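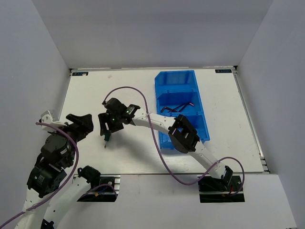 Hollstead Automation Laboratory
Workcell Inspection Checklist: Demonstration Recording, Two-Arm Enclosures

Workcell: Etar
Task family: Sorting of hand tools into divided bin
Inspector: Vojtěch Jireš
Responsible operator: Boris Murín
Period: June, second inspection

Scope

This checklist is to be completed before a new block of demonstrations is recorded, and again whenever a task family is changed. It applies to the bench, both arms, the enclosure, the task objects and the recorded data. Each item is marked Satisfactory, Satisfactory with comment, Action required or Not applicable. Comments are to be written so that an operator from another workcell can follow them. Items marked Action required must be closed by the responsible operator and initialled by the inspector before recording resumes.

Section A. Enclosure and bench

A1. Enclosure walls in place and secure.
Satisfactory.

A2. Tabletop clean and free of residue that may alter the appearance of the work surface.
Satisfactory with comment. A faint pinkish-beige smudge is present toward the rear left of the tabletop. It is to be wiped with the approved cleaner between blocks and not partway through one, so that the surface looks the same across all episodes in a block.

A3. Corner labels legible.
Action required. The rear left label is partly worn or covered by a pale spot. Lettering on the rear right label appears reversed or upside down. Both labels are to be replaced from the stock held at the Biner bench and their orientation checked from the operator's side.

A4. Edge rails and exposed profile ends free of burrs.
Satisfactory. Checked by gloved hand along the right side and front.

A5. Emergency stop within reach of the seated operator and tested.
Satisfactory. Tested at 8:40 a.m. with both arms at rest.

Section B. Arms and mounting

B1. Mounting plates tight, no movement at the base under hand load.
Satisfactory, both arms.

B2. Joint fasteners present and seated.
Satisfactory. Torque marks were renewed on the left arm at the previous inspection.

B3. Status lights showing green at the wrist before motion is commanded.
Satisfactory.

B4. Gripper fingers undamaged; closing force within the set limit.
Satisfactory with comment. The right gripper was 2 newtons below the set value on the first reading and within tolerance on the repeat. It is to be read again at the end of the block.

B5. Idle arm parked clear of the working arm's path.
Satisfactory with comment. During one-handed picks the left arm is held folded at the lower left, with its gripper open. When the right arm reaches across the table, the two grippers come close to one another. The operator shall not unfold the left arm while the right gripper is at an object on that side. Mr. Murín has been reminded of this requirement and has acknowledged it.

Section C. Cables and connectors

C1. Arm cables free of cuts, kinks and crushed sections.
Satisfactory.

C2. Cable slack controlled throughout the full range of motion.
Action required. The purple cable on the right arm passes down the left side of the bin, sags over the front edge of the table and loops around the right of the base joint. This is more slack than the Vondráček cable guide permits. One additional clip is to be fitted to the lower link and the full reach repeated at low speed. The cable must not be able to catch the wall of the bin on the return stroke.

C3. Connectors at the base fully seated and strain-relieved.
Satisfactory with comment. Orange-yellow connectors inspected at both bases. The short red wire at the right base should be dressed closer to the plate when C2 is closed.

Section D. Task objects

D1. Objects match the approved list for the task family.
Satisfactory. Hex keys and a small screwdriver with a dark green handle were in use at the time of inspection.

D2. Objects free of sharp edges beyond those normal to the tool.
Satisfactory.

D3. Bin of the correct type, undamaged, placed within the permitted area.
Satisfactory with comment. The blue bin with 3 compartments sits right of centre and is turned slightly. A slight turn is acceptable and is in fact wanted, provided that it is varied between episodes. The operator's recent habit has been to leave the bin where it was after each reset. It is to be moved by hand at every seventh episode at the latest.

D4. Object starting positions varied in accordance with the reset sheet.
Action required. A review of the current block shows the screwdriver being laid to the left of the bin in nearly every episode, with the shaft toward the front of the table. Positions behind and in front of the bin are under-represented, as are starts with the handle toward the operator. The reset sheet is to be followed in printed order.

D5. Objects already placed in the bin are arranged differently from one episode to the next.
Satisfactory. Crossed and overlapping hex keys are acceptable in the middle compartment and need not be straightened.

Section E. Recorded data

E1. Episode count agrees between the operator's log and the storage server.
Satisfactory. 273 episodes in each.

E2. Failed and abandoned attempts labelled and retained.
Satisfactory with comment. 7 episodes were labelled as failures. Two of these carry no reason code. Dropped tool and missed grasp are separate codes and must not be combined under "other".

E3. Episodes trimmed so that the operator's hands do not appear during reset.
Satisfactory on the sample reviewed.

E4. View of the gripper at the moment of grasp is adequate.
Satisfactory with comment. The right elbow and forearm partly cover the front compartment of the bin when the arm reaches to the left. Placements into that compartment must therefore be confirmed from the wrist view before an episode is labelled a success.

Result

Recording is suspended on Etar pending closure of A3, C2 and D4. Existing episodes are retained. No episode is to be deleted on account of D4; the shortfall in starting positions will be made up in the next block.

Inspected: V. Jireš
Received: B. Murín
Copy to: workcell binder, Hollstead data office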